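Gripper stalls on the Lekow cells: questions from operators

May | By Snædís Hauksdóttir | 2 min read
Print | E-mail
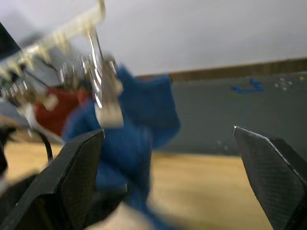 Since the stalls began we have had the same handful of questions from operators at both sites, so the answers are collected on this page. It covers the two-arm cloth handling cells running Trasar controllers. The Landora cells use a different gripper and are not affected.

What went wrong?
During cloth handovers, one arm would let go before the other had reported a grip. The cloth dropped, or a corner caught in the fingers and the receiving arm stalled against it. We logged 11 stalls before the cells were stopped.

Was anyone hurt?
No. One operator reached in to free a cloth while the arm was stalled but still powered. The arm did not move. We are treating it as a near miss and it has been written up that way.

What is fault 141?
It means the fingers closed further than expected for the item being held. On a thin cloth that can happen with a perfectly good grip, and the controller was reading it as an empty hand. Some operators were clearing 141 and carrying on, as the old work card told them to. Please bin the old card.

What do I do if an arm stalls with cloth in the fingers?
Press the emergency stop. Wait 10 seconds, check that the drive light is off, then open the fingers with the manual release. Don't pull on the cloth. If it won't come free, leave it and call maintenance.

Can I cut the cloth out?
No. Two finger pads have already been damaged by knives.

Has the cause been fixed?
Partly. Ruaridh Farquharson has changed the handover so the giving arm holds on until the receiving arm confirms twice. That has stopped the early release. The 141 threshold still needs to be set by fabric weight, and we're waiting on Zepeda for the revised settings.

Why are the cells running slower?
The handover speed has been cut while we test. Please don't change it back from the pendant, even at the end of a shift when the bin is nearly done.

Do I still report a stall if it clears by itself?
Yes. Write down the time, the cell, the fault number and the colour and type of cloth. Dropped cloths count too.

Who signs a cell back into service?
Ruaridh or me. A shift lead can stop a cell but can't restart one after a 141.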